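How do you teach a robot to pick things up?
A Distitz Young Makers explainer, for readers aged eight and up
Written by Temitope Ogundipe
2018-04-02

Picking up a spoon is easy for you. Your eyes find it, your hand goes to it, and your fingers close. You don't have to think about how hard to squeeze. A robot has no idea about any of this until a person helps it.

One way to help is to show the robot what to do, again and again. This explainer looks at a kit made for that job. It is called the Olletero, and it is sold to schools, clubs and science centres.

What is in the box?

The Olletero is a gripper that you hold in your hand. A gripper is a robot's version of a finger and thumb. It has two pads that face each other. When you squeeze the handle, the pads close. When you let go, they open again.

There is also a small camera on the gripper. It looks out past the pads and records what they are doing. The rest of the box holds a charger, a memory card, a printed guide and a bag of practice objects: wooden blocks, a sponge, a plastic cup and some short lengths of rope.

The kit does not come with a robot arm. You can do most of the activities without one, and we will come back to that.

How does it work?

Say you want a robot to put a block into a cup. You hold the gripper, move it to the block, squeeze, lift, carry the block to the cup and let go. The camera records the whole thing. One go like this is called a demonstration.

Then you put the block somewhere else and do it again. The block needs to start in a new place each time. If it always starts in the same spot, the robot may only learn to reach for that spot.

The recordings go into a computer program. The program looks for patterns. It compares what the camera saw with how the gripper moved, and it tries to work out which movement goes with which view. This is called learning from demonstration.

A computer needs many more turns than you do. The guide suggests 84 demonstrations for the block and cup. The group that tested the kit for us in the town of Gurkudden recorded 602 over the whole project, using 4 different tasks. They found the rope the hardest — it never lands in the same shape twice.

Why not just use a remote control?

You can teach a robot by steering it with a remote control, and some people do. It is slow, and you need the robot there the whole time. With a hand-held gripper you can work at a kitchen table or in a classroom, and the robot can learn from the recordings later.

Holding the gripper yourself also lets you feel when it bumps into something. Ademir Quintana, who runs the Gurkudden group, told us that the younger children became careful with it very quickly. "They slow down just before they touch the object," he said. "That makes a good recording."

People who do this work all day often wear a camera on their head as well. The head camera sees the table and both hands, and the gripper camera sees things close up. Computers can use the two views together. Some teams also put up square black-and-white markers. A marker has a pattern that a computer can find easily, so it helps the computer to work out where things are.
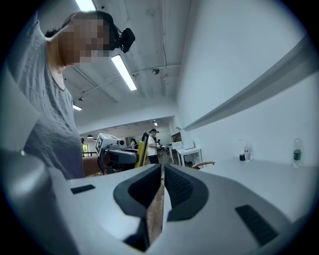 You do not need a head camera for the Olletero. The gripper camera is enough for every activity in the guide.

What did we like?

The gripper is light, and children of nine and ten could use it without getting tired. The guide uses short sentences and clear drawings. You can watch each recording straight away on a laptop and delete the ones that went wrong.

What could be better?

The handle is too wide for small hands. Our youngest tester, who is seven, had to use both of hers. The battery ran down sooner than we expected, and there is no spare in the box.

The bigger problem is the robot arm. Without one, you can only watch your results on a screen, where a drawing of a gripper copies what the program has learned. To see a real arm do it you need the Honorato arm, sold separately, and it costs much more than the kit. Ask whether your school or library can borrow one.

Try this without a kit

Take a pair of kitchen tongs and ask a grown-up for three small objects that won't break. Put a bowl on the table. Now move each object into the bowl using only the tongs.

Next, do it with one eye shut. It is harder to tell how far away things are. A robot with only one camera has a similar problem.

Words to know

Gripper: the part of a robot that holds things.
Demonstration: one recording of a person doing a task.
Marker: a printed pattern that a computer can find easily.

The next explainer, out in May, is by Simone Bittencourt and is about robots that sort parcels.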